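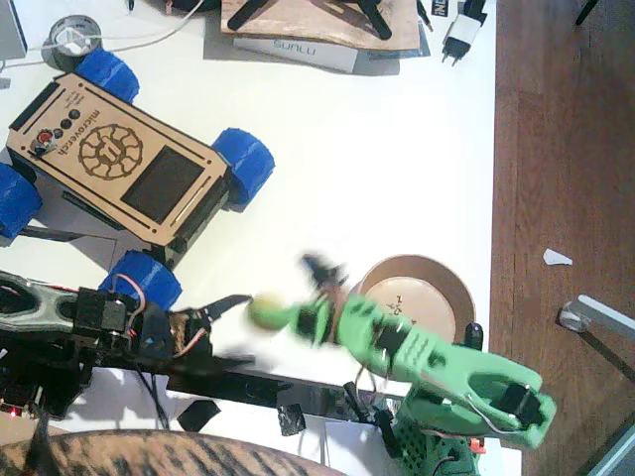

Prostivdale launches two-arm desktop handover kit for schools and workshops

Prostivdale has opened orders for the Urkine bench kit, a pair of small robot arms that sit on an ordinary desk and pass light objects between them. Deliveries begin in January.

The kit comes with one green arm and one black arm. The green arm's segments are printed, with servo motors at the joints, and both arms end in a gripper. The first exercise in the handbook is a ball handover: the green arm picks up a small ball and holds it out over the desk while the black arm opens its gripper and reaches for it.

Each arm is driven from the Pastadix control program, which runs on a standard laptop. Users can record a movement by hand, play it back and change its speed. The handbook contains 100 exercises, graded from single-joint moves to timed handovers using both arms.

The complete kit costs 765 euros. Schools ordering 2 or more kits pay 700 euros each. Spare printed parts can be bought singly, and the files are free to download for anyone with their own printer.

Takács, the distributor for Central Europe, will take orders from resellers and handle repairs under warranty. Its support desk answers calls every Wednesday from 9 am.

Rover robots are not included in the kit and are sold separately by other makers.

Press enquiries: Prostivdale press office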